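Why Does Food Go Bad?

Leave a strawberry on a plate for a few days and it will turn soft and fuzzy. The fuzz is mold. Mold is a living thing, and it grows from tiny spores that float in the air. You can't see a single spore, but they land on your food all the time.

Bacteria land there too. They are even smaller than spores. Both need water, food and a bit of warmth to grow, and fruit has plenty of water inside it.

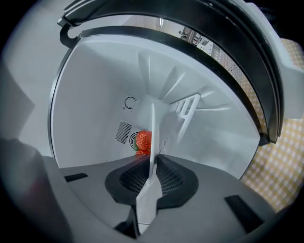
Cold slows this growth down. It does not kill most germs, so food in a refrigerator still spoils in the end. A freezer is much colder, and the water in the food turns to ice. Germs can't use ice, so they stop growing until the food thaws.

Drying works in another way. Raisins are grapes with most of the water taken out. Salt and sugar help too, and that is why jam keeps longer than fresh berries.

Try it: put one slice of bread in a sealed bag in the refrigerator and another on a shelf. Check them for 13 days. Don't open the bags!

Written by Agnese Lepik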